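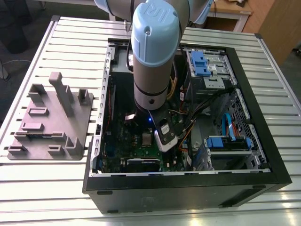
Tower on its side, side panel off, graphics card in place

PC restarts under load after graphics card swap, no blue screen
Posted in Desktop Hardware > Power and Cooling

Thevar
Joined in March, 5 posts

I replaced the graphics card in my desktop and now the machine restarts during games. It does not shut down cleanly and there is no blue screen. The screen goes black, the fans stop for a moment, and it boots again by itself. The event log only shows Kernel-Power 41, with a bugcheck code of 0.

Things I have checked so far:

Memory test overnight, no errors.
Clean driver install, old driver removed in safe mode first.
Graphics card temperature under load peaks at 80 C.
BIOS set back to defaults, memory profile off.

It will sit on the desktop all day without a problem. A processor-only stress test also runs fine. The card has 2 power sockets, and I am feeding both from one cable with a split end because that was what the old card used. The power supply is rated at 800 W, which should be plenty for this build. Is the card bad, or is there something else to test before I send it back?

Cetcombe
Moderator

Event 41 with a code of 0 means Windows did not get the chance to record a crash. In practice the power went away or the board was reset. That points at the supply, the cabling or the wall side before it points at the driver.

Start with the split cable. Run a separate cable from the supply to each socket on the card. The total rating on the label does not tell you how well one lead copes with short current spikes, and newer cards can spike well above their average draw. Use only the cables that came with that supply. Modular cables from another model may fit and still be wired differently at the supply end.

Then do the following, one change at a time:

Shut down, switch off at the back, and unplug from the wall. Reseat the card until the slot latch clicks. Reseat the 24-pin and the processor power plugs as well.

Plug the PC straight into a wall outlet, with no power strip or battery backup in between.

Lower the card's power limit to its minimum in the tuning software and play the same game. If the restarts stop, spikes are the likely cause. If they continue at the same rate, the card or slot moves up the list.

How old is the supply? If it has been in service for more than five years, I would borrow another one for a test before returning the card.

Lostov
Member

had this, was the power supply. buy a bigger one

Kedamine
Member

Agree with the separate cables. Two additions.

If the supply has a single-rail/multi-rail switch, note its position. In multi-rail mode each group of sockets has its own current limit, so two cables from the same group can still trip it. Check the manual for the grouping.

Also look for a loose standoff or screw behind the board. A short there usually shows up at idle too, so it is less likely given your symptoms, but it takes a few minutes to rule out while the board is accessible.

I would not rely on the 12 V reading in monitoring software. The sensors on many boards are inaccurate and sample too slowly to catch a dip.

Thevar
Edited 17th August

Second cable fitted, rail switch set to single. No restarts since, same game, same settings. Leaving this open for another week before I mark it solved.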